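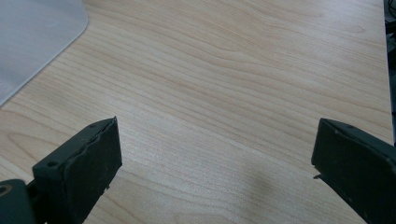

# About Gomon

Gomon makes a hand-held gripper tool and the service that goes with it. Customers use the tool to record how a person picks up, moves and sets down objects, and we turn those recordings into data a robot arm can be trained on. We sell the tool as a kit, we rent it by the month, and we run recording sessions on a customer's behalf at our own benches in Wirnby.

The company was started by Idrisa Lema, a mechanical engineer, and Afroza Kodikara, whose background is in camera calibration. Both had worked on pick-and-place cells for small packaging plants. Programming each new item by hand took longer than the production run it was meant for, and the first version of the tool was built to shorten that step. It was clamped together from parts of a scrapped test fixture and weighed too much to hold for a full shift. The present version is the fourth.

There are now 14 of us. Mechanical design and assembly share one floor with the recording benches. Software sits upstairs, and calibration is done in a separate room with blackout blinds.

## The Muvgate kit

Muvgate is our main product. It consists of the hand-held body, a pair of linked fingers, a camera mount, a trigger handle and a recording unit worn on a belt. The operator squeezes the trigger and the fingers close in parallel. The camera looks out over the fingers, so that each recording shows the same view a robot would have with the same fingers fitted to its wrist.

The main figures are as follows.

| Item | Value |
|---|---|
| Mass of hand-held part | 721 g |
| Continuous recording on one battery | up to 9 hours |
| Connection to recording unit | single cable, locking plug |
| Finger fixing | screws, from the top |
| Pads | replaceable, supplied in pairs |

The same fingers fit our robot-side adaptor. The adaptor is sold separately, and drawings for it are sent with every kit so that customers can machine their own if their arm has an unusual flange.

## Fingers and pads

Most of the questions we receive are about the fingers, and most of the spare parts we ship are for them.
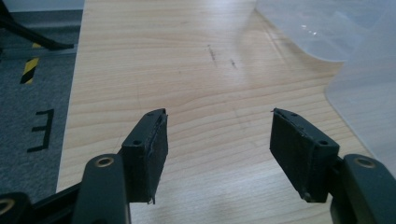 Each finger is an arm with a pad block at the end. The arms are plastic, and the holes in them carry brass-coloured rings. The pad block has a rigid body with a thin, soft black facing on the gripping side, and small screw holes are provided in the block.

The facing is a wearing part. With use it frays along the edges and may begin to lift at a corner. Light fraying has little effect on grip with boxes, bottles and other stiff items. It matters more with film, paper and thin card, where a lifted edge can catch before the flat of the pad makes contact. We advise changing the facing when the lifted part reaches the flat gripping area, and changing both sides together. A pair with one new face and one old face closes off-centre by a small amount, and that offset will appear in the data.

We tried a thicker facing on the second version. It lasted longer but hid the true position of the finger when squeezed, and the width readings drifted under load. We went back to the thin one and made it cheaper to replace.

## Recording service

Customers who do not want to run their own sessions can send us their items. A standard job has four stages:

1. A call with the customer to agree the task, the starting positions and what counts as a completed attempt.
2. A short trial set, returned within the week for comment.
3. The full set, recorded by trained operators at the Wirnby benches.
4. Checking, trimming and delivery in the customer's chosen format.

The standard job covers 285 attempts at one task. Larger sets are quoted separately. Failed attempts are kept, labelled and delivered along with the others unless the customer asks us to remove them. Afroza Kodikara's team reviews the camera calibration before and after each session, and a set is recorded again at our cost if the two do not agree within the stated limit.

The benches have plain wooden tops. Grain and small surface marks give the tracking software something to hold on to, and a featureless white top gave us worse results in early tests. A customer whose process uses steel or coloured surfaces can ask for a matching sheet to be laid over the bench.

## What the tool does not do

Muvgate has two fingers and closes along one line. It is unsuitable for tasks that need the object to be turned within the hand, and it does not measure force. Items wider than the full opening need a different approach, usually a push or a tilt. We will say so on the first call if a task falls outside these limits. Clear plastic can be handled without difficulty, but it is harder for some training methods to locate, and we recommend a larger set for it.

## Working with Dijkstra

Robot-side installation is carried out by Dijkstra, a separate firm that shares our building. Their engineers fit the adaptor, set the wrist camera and run the first closing tests. The customer's contract for that work is with Dijkstra directly. Gomon remains responsible for the fingers, the pads and the recorded data.

## Support and visits

Every kit includes one spare pair of pads, a driver for the pad screws and a printed calibration board. Support is by telephone and email from 8 am to 5 pm on working days. Repairs are done at Wirnby by the people who assemble the tool.

Visitors are welcome by appointment. Please bring samples of the items you want handled, in the packaging they normally arrive in. Idrisa Lema takes most first visits and can arrange a trial at the bench on the same day. The benches are closed for annual servicing for part of May, and kits sent in during that period are returned once the benches reopen.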